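Full-Moon Lunches Are Coming to Clisow Schools

50 shares | 2 comments

I ate a lot of dry bread rolls in middle school. Twice a lunar month, on the first and the fifteenth, my family kept vegetarian, the way plenty of Vietnamese Buddhist families do, and twice a lunar month the cafeteria in Clisow was serving something with pepperoni on it. So I took the roll, I took the fruit cup, and when my friends asked if I was on a diet I said yes. I was eleven. It was easier to say I was on a diet than to explain the moon.

So you'll understand why I grinned my way through last month's school board meeting (a sentence I never thought I'd type). The Clisow district voted to put a full hot meatless meal on the menu at all 13 of its schools on the two lunar observance days, starting in March. Any kid can take it. You don't have to sign up, bring a note from home, or tell the person with the ladle what religion you are. That last part matters a lot to the students who asked for this, and I'll get to them in a second.

The board also agreed to let students who want it use a quiet room for part of lunch on those days. It's the same room that Muslim students already use for midday prayer in the high school, and the two groups worked out the sharing between themselves over text before the adults had even found the agenda item. The elementary schools will have to figure out their own spots. One of the principals told the board she was thinking of the reading corner in her library, with the lamp on and the big lights off, and I thought that sounded lovely.

The whole thing started at Từ House, the youth center behind the temple on the east side of town. If you grew up here you may remember it as the place with the terrible parking. It runs homework help, a lion dance team, and a discussion circle for teenagers that meets on the floor of the back room with a pot of tea that is always too weak. Hường Ninh leads the circle. She's been doing it since before some of the kids in it were born, and she did not set out to change a lunch menu.

"We were supposed to be talking about patience," she told me. "And one of the girls said she was very patient, she had been patiently hungry since the fourth grade. Everybody laughed. And then everybody had a story."

The stories were pretty much mine, with better phones in them. One boy picks the sausage off and feels bad about it all afternoon. A ninth grader packs tofu from home and eats it in the stairwell by the gym, because in sixth grade somebody made a comment about the smell and she has never quite shaken it. Another girl just quit keeping the days altogether and didn't tell her grandmother. She said that in front of the whole circle, and Hường says it was very quiet for a minute, and then the boy next to her poured her more tea.

After that they got organized, and fast! A petition went around at temple, at the two grocery stores, at a swim meet, and outside the high school musical. It picked up 2,246 signatures. I know for a fact that a lot of those belong to people who have never set foot in a temple, since one is my dentist's and one is my old band teacher's. There was a version in Vietnamese and a version in English, and then a Lao version and a Spanish version got made by kids who noticed there wasn't one.

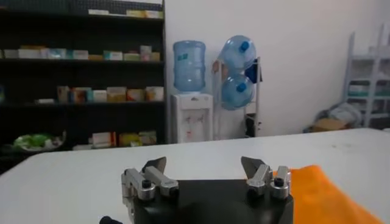
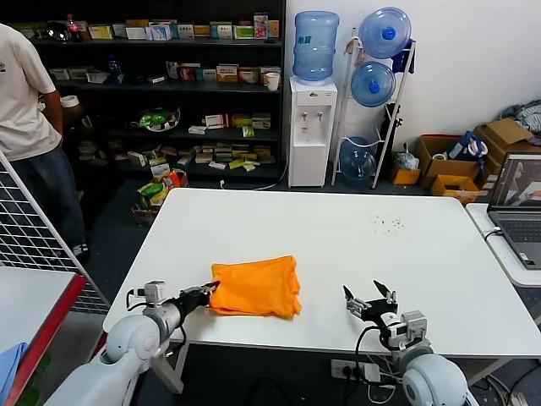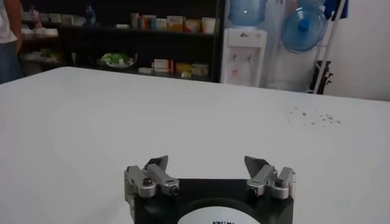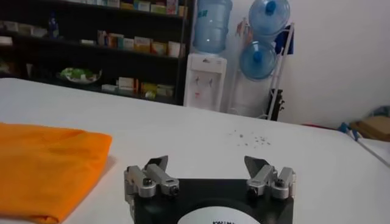

Faith & Culture Desk -- The Clisow Neighbor

Now, the part I figured would be boring and wasn't: the calendar. School menus get planned way ahead on the regular calendar, and the lunar days wander all over it. Sometimes one lands on a weekend or in the middle of a break. The district's first answer, back in the fall, was a polite version of "we can't chase the moon." Fair enough! I can't keep up with it either, I call my mother.

The students went home and came back with the dates. The district plans its menus on Doltix, a piece of kitchen software that apparently lets you load in outside calendars, and a junior from the circle typed the whole school year's lunar days into a file it could read. She handed it to the food service office on a thumb drive with a dragon sticker on it. The office tried it, and the days showed up right where they should, next to the half days and the parent conferences.

As for the food, I did ask, because I ask about food. The kitchens are starting with a small rotation: a noodle bowl with tofu and vegetables, a bean chili, and a coconut curry over rice that got tested on high schoolers before winter break. The curry was the hit. The first try at the noodle bowl was, in the words of one tester, "wet." They're working on it. Several of the aunties from temple have offered to come in and show the kitchen staff how they do their broth, and I would pay real money to be in that room.

There's a wrinkle for families who are strict about it. Some people who keep these days leave out garlic and onion as well as meat, and the chili is full of both. The noodle bowl and the curry will be made without them, and the menu will say so. Hường asked for that one herself. She told the board she wasn't asking for every kid to eat like a monk, only that a kid who wanted to could find something hot.

Not everyone loved the plan. One father stood up and asked, pretty reasonably I thought, whether this meant his daughter would be made to skip meat for somebody else's religion. (She won't. The regular line stays open like always.) Another parent worried about cost, and the food service director said beans were cheaper than chicken the last time she checked, which got the biggest laugh of the night. A third speaker wanted to know where it ends, if every faith gets a menu. A student answered that one. She's a sophomore, she was shaking a little, and she said her Muslim friends have been reading ingredient labels in that cafeteria for years, her Hindu friends bring lunch, and her Seventh-day Adventist lab partner lives on peanut butter. She figured a decent meatless lunch was a pretty good place for a lot of people to sit down together. Then she sat down herself, really hard, like her knees had given out.

I've been thinking about her since. When I was her age I had two whole selves, the one who lit incense with my grandmother and the one who said she was on a diet, and I worked hard at keeping them from meeting. It wouldn't have taken much to help. It's a bowl of noodles! But someone would have had to know I was hungry, and I'd have had to say so out loud, and I wasn't brave like that. These kids are. They complained together in a back room and then they went and stood at a microphone.

I caught up with Hường again afterward in the lobby, where she was trying to hug everybody while holding a box of leftover flyers. The flyers were printed by Stikilex, the sign shop over by the car wash, which let the kids have the job at cost. She made me take a handful. I asked her what the circle was going to talk about next, now that they'd won.

"Patience," she said. "We never finished."

The practical stuff, for those of you skimming: the first full-moon lunch is in March, the exact dates will be on the regular menu page for each school, and the price is the same as any other lunch. Kids on free or reduced lunch are covered the same as usual. If your child has an allergy, the kitchen wants to hear about it the normal way, through the nurse's office. The coconut curry has, you guessed it, coconut, and the noodle bowl has soy and wheat.

The quiet room at the high school opens at the start of each lunch period on those days. Shoes off is fine, shoes on is fine, phones go in the basket by the door. The students wrote those rules and I'm told the phone one passed by a very thin margin.

Từ House is also holding an open evening for parents with questions, Buddhist or otherwise, in the back room at 7 p.m. They haven't settled on the night yet but it'll be before the first lunch, and it'll be posted on the center's door and on our events page. Come for the curry samples. And if you're driving, leave early and park on the street by the laundromat -- the lot still fits next to nothing.

50 shares | 2 comments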